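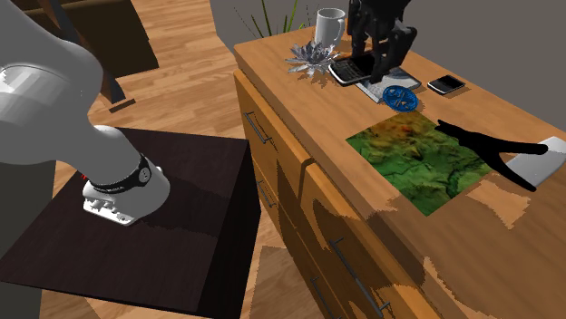
*Dark brown square table, wood-grain top*

**Getting white haze off a dark table top**

Posted by okonkwo_4, 19th October

I have a square side table, very dark brown, that I bought secondhand in May. The seller said it was solid wood with an oil finish, but I have doubts. There is a cloudy patch on the top the size of a dinner plate where a hot casserole dish sat on a thin cloth. I have wiped it with dish soap and water and let it dry overnight. The patch is still there.

I also tried mayonnaise because my aunt swears by it. I left it on for an hour and it made no difference except for the smell.

I have a can of Muda furniture oil in the garage and some 1000 grit paper left over from a car job. Can I sand the patch lightly and oil over it, or will I make it worse? I don't want to strip the whole thing if I can avoid it. The table goes in a hallway and will hold keys and mail, so it doesn't have to be perfect.

---

**Sylvain Deschamps**

Don't sand yet. Find out what the finish is first. Turn the table over or pick a spot low on the back of a side and put a drop of denatured alcohol on it with a cotton swab. Wait a minute and touch it. If it goes sticky, you have shellac. If nothing happens, try a drop of lacquer thinner in a different spot. Lacquer will soften, and polyurethane mostly won't. If a drop of plain water soaks in and darkens the surface, it could be oil.

A white haze from heat is usually moisture in the top layer of the finish. On shellac or lacquer you can often get it out without any sanding:

1. Lay a clean, dry cotton cloth over the patch. An old T-shirt works.
2. Set an iron to low with the steam off and the water tank empty.
3. Press for a few seconds, lift, and look. Keep the iron moving.
4. Repeat until the haze fades or you have done it ten times with no change.

If that gets you most of the way, rub what is left with 0000 steel wool and a little mineral oil, going with the grain, then wipe it dry. This will dull the sheen in that area. You can even it out by doing the whole top the same way and following with paste wax. I use Fimex dark wax on brown furniture so it doesn't leave pale residue in the grain.

Check that the top is really wood before you start. Look at the edge. If the grain on top doesn't carry over the side in a way that makes sense, it may be veneer or a printed surface. Veneer can be very thin and you can go through it quickly, even with fine paper. On a printed surface there is no grain to sand, and oil will just sit there and stay greasy.

---

**javcombe_attic**

had the same thing on a desk. hair dryer on medium, kept it moving, took 20 minutes and the mark went. would try that before an iron

---

**Muriel's Bench**

Agree on testing first. If it does turn out to be an oil finish, your 1000 grit is fine, used by hand with a bit of the oil as lubricant. Wipe off all the excess after 15 minutes and give it a couple of days before you put anything on it. Lay the oily rags out flat outdoors to dry and don't leave them in a pile, as they can catch fire on their own.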